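Ein Greifer zur Miete

Graltent verleiht seit Oktober einen Zweifingergreifer mit Arm und Handkamera, monatsweise und samt Software. Das Paket namens Boria richtet sich an Werkstätten, die erst einmal probieren wollen. Der Aufbau dauerte bei uns nahezu 40 Minuten.

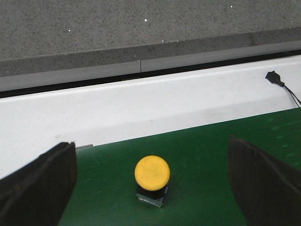

Gelber Knopf auf grüner Matte, die Finger weit geöffnet.

Neue Griffe werden von Hand vorgeführt, 20 Durchgänge empfiehlt das Handbuch. Das Menü ist übersichtlich, die deutsche Übersetzung holprig. Ein Not-Aus liegt bei, ein Koffer kostet extra.

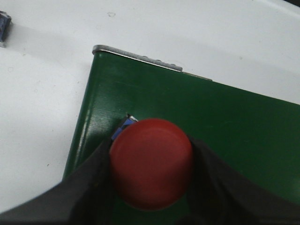

Rotes zylindrisches Teil zwischen den Greiferfingern.

Abgerechnet wird ab dem ersten Tag, die Mindestdauer beträgt 4 Monate. Ersatzfinger kommen aus dem Lager in Hustthorpe.

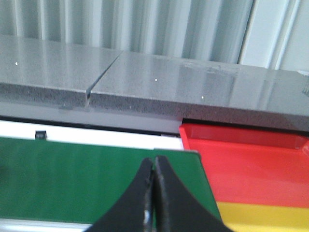 Grigore Roman hält die Mindestdauer für zu lang; ihm hätten zwei Monate gereicht, um sich zu entscheiden. Den Support lobt er, allerdings sei er nur vormittags zu erreichen.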